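Finding a village in the parish registers when the name has changed

Many places in the Ornomthorpe district appear under two or more names. A search of the online index under the modern name alone will miss most entries before the boundary changes. The steps below use the hamlet of Flirotley, but they work for any place in the county.

Step 1. Fix the modern location
Find the place on a current map and note the nearest church, the nearest stream and the parish it falls in now. Write these at the top of a sheet. Do not start with the surname.

Step 2. List the older names
Open the county gazetteer and look under the modern name. Older forms are given in italics after the entry. Flirotley has 2: Flerotlegh and Flirt Lee. Spellings in the registers follow the clerk's ear, so add any form that sounds the same when read aloud.

Step 3. Find the parish for the period
Parish boundaries moved. Check the boundary table, revised in 2024 by Hui-mei Tsai, and read across from the place to the column for your period. If the place sat on a boundary, copy down both parishes and search each one.

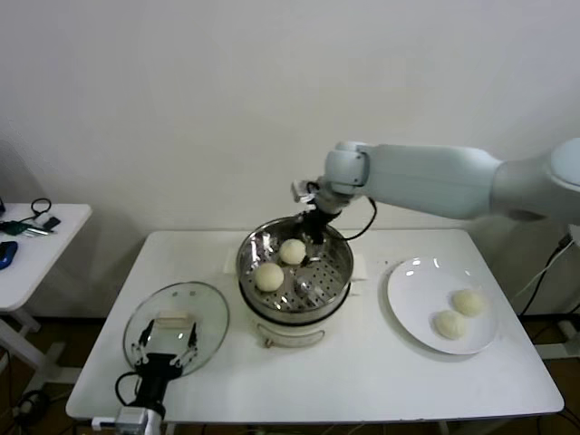

Step 4. Compare the old map with the modern one
Print both sheets at the same scale. If the scales differ, enlarge the smaller one until two fixed points, such as a church and a bridge, are the same distance apart on each. Lay the modern sheet down first and the tracing over it. The work needs a flat, light-coloured surface, and a white table like the one in the photograph is suitable, as pencil lines show clearly through tracing paper. Line up the church first, then the bridge, and tape the corners. Mark the old parish boundary in pencil only.

Step 5. Search the registers
Use the film number given in the boundary table. Flirotley baptisms are on film 339. Start with the baptisms, then go to the marriages. Burials often give only the farm name, so keep the farms from the old map beside you.

Step 6. Record the source
For each entry write down the film, the page, the name of the place exactly as spelt and the modern name in square brackets. Do not correct the spelling in the transcript.

Known problems
The Westar farms are listed under the neighbouring parish in the index, although the entries themselves are on the Flirotley film. Pages out of order on the film have not been renumbered.

Corrections to the table should be sent to Ewurabena Bonsu with the film and page number.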